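Shared Handling Rulebook for Robot Hands Gets Its First Full Release

Robotics News > Standards and Practice

Anyone who has tried to compare two robot hands on the same job knows the headache. One lab counts a grasp as good if the item leaves the table. Another wants it held, turned and put back where it came from. Both report a success rate, and the two numbers have almost nothing to do with each other.

A new set of working rules aims to fix that, and it's a really promising piece of work. The Jeron Handling Code came out in April after a long trial period at several labs and workshops. It covers how manipulation tests with multi-fingered hands should be set up, run, stopped and written down. The whole thing runs to 12 short sections in plain language, and a new operator can get through it over a cup of coffee.

The best part may be the chapter on soft and floppy items. Straps, cords, cloth and bags have always been the odd ones out in test plans, which tend to lean on blocks and cans. The code gives them rules of their own. A rolled item has to be logged with its state at the start: fully wound, partly unwound or loose. Any free end must be noted, along with its length, and the operator has to say before the run whether a tail touching the robot's joints counts as a fault.

The safety pages are just as practical. A person must be able to reach the stop button without stepping toward the arm. Speed is held to the lower setting for the first 7 runs with any new item, even if the item looks harmless. Loose material that could wrap around a wrist gets a wider clear zone, and hands stay out of that zone until the motors are off (a small rule, but one that several labs had never written down).

Stamasov, the test workshop that hosted much of the trial, logged 1,871 runs under the draft rules. Of those, 1,241 involved soft goods. The workshop says the biggest change was in the notes. Under the old habits, a dropped item was just "failed." Now each drop gets a cause code, so a slip at the fingertips and a badly timed release end up in different columns.

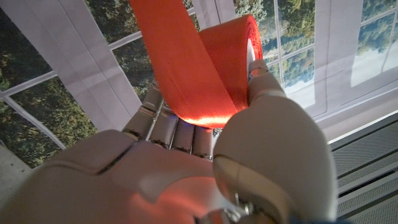

Lighting gets a page too, and it's a welcome one. Daylight changes through a session, and a wrist camera feels it quickly. The code asks for a note on window light and blinds at the start of each block of runs, and again after any break longer than an hour. It doesn't ban daylight. Rooms with windows are fine as long as the conditions are on record — a sensible choice, given how many robots will end up working in ordinary rooms.

The trial labs did push back on some points. Kiani, a small firm that builds training setups, felt the first draft asked for far too much paperwork, and the log sheet was cut to a single page as a result. The rule on worn items stayed in: a test piece with frayed edges or a stretched section has to be swapped out or listed as a separate item.

Labs can adopt the code a section at a time, starting with the stop rules and the log sheet. Cikuder, which maintains the text, is taking comments on the next version now, with a chapter on two-handed tasks already in draft.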